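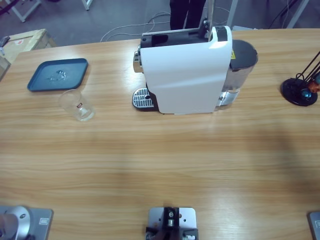

Celda de café de Drovton, puesta a punto
09/11/2021

Galería rápida de la revisión. Dos brazos sobre mesa de madera, cafetera de cápsulas, soporte de cápsulas a la derecha. El contador marcaba 771 ciclos desde la última parada larga, la de agosto. Subo las fotos segun salen, el orden es más o menos el del trabajo. Pinchar para ampliar.

Base del brazo izquierdo. Tornillos de la placa, apretados en cruz, dos pasadas. Uno giró casi un cuarto de vuelta, los demás ni se movieron. Marcados con rotulador.

Base del brazo derecho. Lo mismo. Se llega peor con la llave, hay que girar el brazo primero y bloquearlo.

Placa central. Comprobar que no baila. No baila. Las escuadras negras se quedan como estaban.

Paro de emergencia, prueba antes de tocar nada más. Los dos brazos se paran. Rearme desde la consola, nunca desde la seta.

Pinzas desmontadas. Almohadillas nuevas en el brazo derecho, las viejas brillaban de tanto coger vasos. Las del izquierdo aguantan otro mes, apuntado en la hoja.

Posicion de la cafetera. Plantilla de cartón contra el borde de la mesa, 50 cm hasta la bandeja de goteo. Si alguien mueve la máquina para limpiar, volver a pasar la plantilla. Con tres milímetros de error el vaso ya toca el borde.

Rejilla y bandeja de goteo fuera, al fregadero. Agua templada y jabón, secar bien. El posavasos lleva su propia cota en el programa, así que cualquier poso debajo de la rejilla se nota.

Depósito. Vaciar, enjuagar, llenar hasta la marca. Encajar hasta oír el clic. La otra vez se quedó medio puesto y perdimos la mañana buscando un fallo de sensor que no había.

Descalcificación. Programa largo, 20 minutos con aclarado. Brazos en reposo y alimentación cortada mientras tanto, que salpica.

Soporte de cápsulas. Puntos de agarre enseñados otra vez, los de arriba primero. Las cápsulas tienen que quedar con la tapa hacia fuera. Sandoval nos manda un soporte con guías, todavía sin fecha.

Palanca. La maniobra más delicada de todas. Velocidad reducida en la bajada, límite de fuerza como venía de fábrica. Si salta el límite, mirar primero si hay cápsula atascada y luego el programa.

Cables. Los del suelo, pendientes de canaleta. Los de los brazos con brida nueva, dejando holgura en la muñeca.

Calibración de la cámara. Tablero en nueve posiciones. Hacerlo sin sol directo en la mesa, la sombra en diagonal de media tarde engaña bastante.

Prueba final. Vaso, cápsula, palanca, café, vaso fuera. Tres seguidas sin tocar nada, la cuarta con aviso de agarre (vaso mal puesto, culpa nuestra).

Pendiente: almohadillas del izquierdo, canaleta, copia del programa al servidor de Adlow. Próxima revisión a los 995 ciclos o antes si la palanca empieza a quejarse.

Más galerías: Lirnudgate, cambio de reductora | Drovton, montaje de la mesa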